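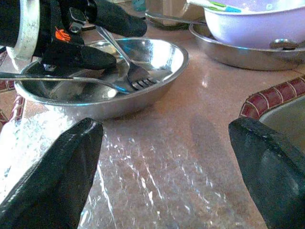 Minutes of the Camp Welfare and Orientation Meeting
Podar Youth Service Camp, main hall
2022-03-15

Haf Prydderch took the chair and opened the meeting a little after the hour, thanking everyone for coming out in the rain, and in particular the platoon leaders who had already been up since the morning drill. She said it did her heart good to see so many of the new corps members in the hall, and she hoped they would feel free to speak up.

The minutes of the last meeting were read and accepted with one correction: the borehole repair was paid for by the Vikodetti district office and not by the camp, and the chair asked that our thanks to the district be written down properly this time. They are hereby written down, and warmly.

Water supply. The second tank is now filling overnight, but the hostels on the Itance side still run dry before breakfast. There was a long and good-natured discussion about whether bathing times could be staggered. It was agreed to try it for 6 days, with the women's hostels going first, and to talk again after that.

Clinic. The clinic saw 95 corps members in the first week, mostly for headaches, sore feet and upset stomachs. The nurse on duty asked that people please drink more water on the parade ground and please stop trading their boots with one another, however friendly the intention. The chair seconded this with some feeling.

Mattresses. We are still short 20 mattresses. The supplier in So has promised delivery by Friday, and the storekeeper will telephone again tomorrow morning to be sure. Until then, the spare ones from the staff quarters may be used, and several officers kindly offered theirs before they were even asked.

Community service day. Four villages have asked for help with drain clearing and school painting. All were felt to be deserving, and it was agreed to send one platoon to each. Paint is still to be found. The chair will write to the district office, and will say thank you for the borehole in the same letter.

Any other business. A member asked if the evening drama could finish later. After some laughter it was agreed to leave lights-out as it is. The next intake is expected in August, and ideas for improving the registration line should be handed in at the camp office.

The meeting closed with the camp song, all verses.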